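Trarkico tidy-up set: README

Last edited Thu 18 July

Hi, and thanks for grabbing the set! I look after the Trarkico recordings, which means I'm the one who gets the grumpy emails when an episode won't load. There are 3855 episodes in this release, all household tidying by a two-armed robot, and every one was recorded under the house rules further down. Please read those before you record anything you'd like merged in (I know, I skip READMEs too).

What's in the folder

Episodes are grouped by room, then by session. Stestach is the lounge room set-up and Lui is the kitchen. Each episode has the head view, joint positions for both arms, gripper opening and a one-line task in plain English. Nothing runs past 2000 steps. If yours does, split it at a natural pause and give both halves their own task line.

House rules for recording

Start every episode with both grippers open and in view of the head camera. I'm fussy about this one. A closed gripper at step zero makes the first grasp look like it came from nowhere, and I've had to bin whole afternoons of February data over it.

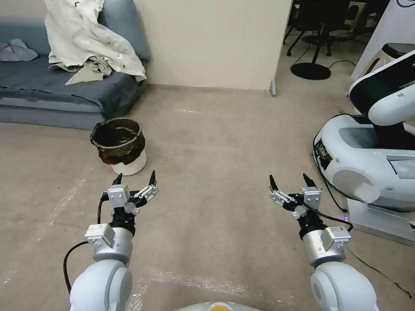
Arms stay still for 4 seconds after you hit record, and again before you stop. It feels like forever when you're standing there with the controls, but it makes trimming so much easier!

Keep people out of arm's reach while the motors are live, and keep a hand near the stop button the whole time. If someone wanders in, stop, let them pass and start a fresh episode. Don't try to rescue the old one.

Check your cables before each session. Give them enough slack for full reach, but not so much that they drag under a wheel.

Leave the mess natural. Clothes should land how they land. If you've folded and squared everything up first, you've done the robot's job for it (and the model learns that all jackets are rectangles).

Failed grasps stay in, labelled as failed. We kept 980 of them in this release and I'd happily take more.

Labels and checking

Write the task line as you'd say it to a flatmate: "put the jacket on the chair", no codes. Colour words are fine, brand names aren't. Run the Tuvance checker before you upload; it catches missing frames and swapped left and right arms, though it won't catch a lazy task line. I read those myself.

Known problems

Some older Lui sessions have the gripper opening recorded upside down, so zero means open. They're flagged in the notes column and I'll fix them in the next release.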